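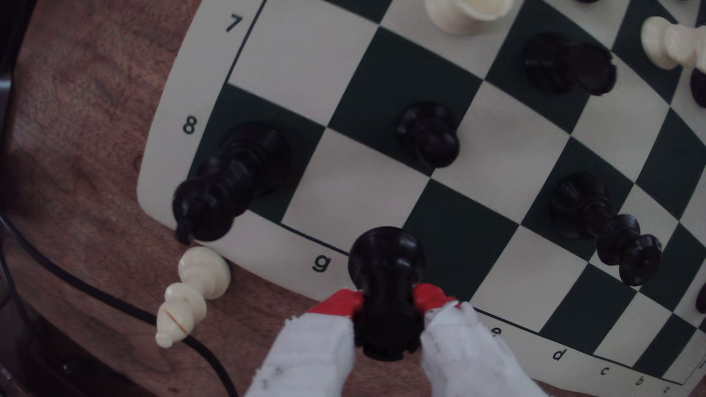
Home Opinion Schools Letters Archive

Chess Doesn't Need to Be Good for You

My town wants to buy every elementary school in it a chess program, and I am against the brochure. Chess I like fine. I play it badly most evenings and have done so for years, with no improvement in my memory, my patience or my ability to plan a grocery run.

The program is called Tollari, and it is sold by a company called Plovia. Brornotton would pay $4,000 per school for the first year. For that, each school gets sets, lesson plans, a login for every teacher and a promise, printed on page 2, that children who play chess "think better in every subject." I have read that page many times now and I still don't know what it claims. Better than what? Better than the same children would think if they spent the hour on fractions? Better than last year, when they were a year younger?

These questions matter because the money is coming out of the enrichment budget, which also pays for the spring musical and the bus to the nature preserve. Those things have no page 2. The musical has never been asked to raise a reading score.

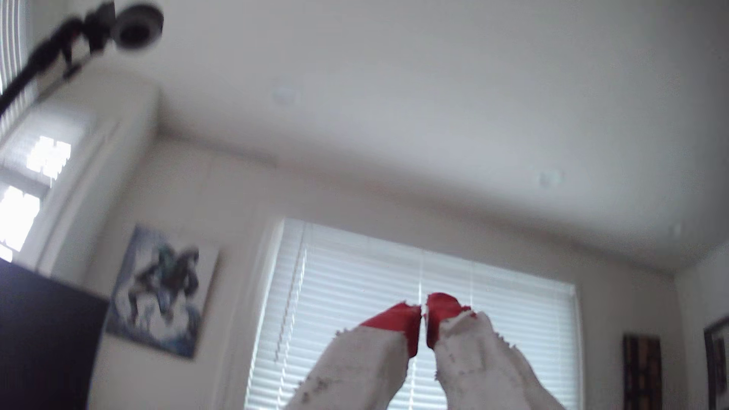 Devon Arkwell

The case for chess in schools usually goes like this. Good chess players tend to be good at school. Chess takes concentration, and school takes concentration. So teach chess, and the concentration will leak out of the board and into the spelling test. It sounds like common sense, and I believed it for a long time. The trouble is the first step. Children who sign up for chess club and stick with it were often the kind who could already sit still with a hard problem. Their parents could often pick them up at 4:30. If you compare them with everybody else, of course they look good. You could run the same comparison with children who take cello.

The second step is shakier. Getting good at chess seems to make people good at chess. They learn what a weak pawn looks like and when to trade a bishop. I have never seen why that should help anyone find the main idea of a paragraph. We don't expect it of other skills. A person who has spent years learning to bake bread is not assumed to be handy with tax forms, though both call for care and following steps.

I asked the school board what evidence it had seen, and I got back a link to a report on a pilot at Dabbas Elementary. It covers 23 children. They had 40 minutes of chess a week through the winter, and in the spring most of their math scores had gone up. I am glad for them. Children's math scores are supposed to go up between fall and spring, since that is what the math lessons are for. The report has no second group to compare them with. It also says the children "reported high levels of enjoyment," and this line, buried near the end, is the only one in the whole report that I fully believe.

It is also the one I would have put on the cover. Enjoyment is a perfectly good reason to teach a child a game. You can carry a roll-up board under your arm, play with your grandmother or with a stranger whose language you don't speak, and lose without anyone getting hurt. A kid who has trouble on the playground may find that two chairs and a table suit him better. I would vote for that, and I suspect plenty of people who yawned through the presentation in April would vote for it too.

But that argument leads to a much cheaper program. A school could buy a stack of vinyl boards, put them in the library and let a teacher who likes chess run a club at lunch. No logins, no dashboards, no "thinking profile" sent home each month. (Tollari includes a thinking profile. I have seen a sample. It looks like a horoscope with bar charts.)

What worries me more than the money is the habit. Each time we defend something children like by saying it will make them score higher, we agree that the score is the only defense that counts. Then someone runs a proper test, the effect is small or missing, and the thing gets cut. Music went through this. So did recess, of all things, which now has to explain itself in terms of "readiness to learn." Chess will have its turn in a few years, when Plovia has moved on to selling something else and the boards are in a closet.

I could be wrong about all this. If the board wants to find out, it could give the program to half the schools this fall and the other half the year after, and look at the scores in between. Plovia should welcome that. I suggested it at the May meeting and was told it would be unfair to the children who had to wait, which assumes the answer to the question I was asking.

The vote is in July. I plan to be there, and I plan to ask about page 2 again.

Contact us | Send a letter to the editor | Copyright, all rights reserved | Back to top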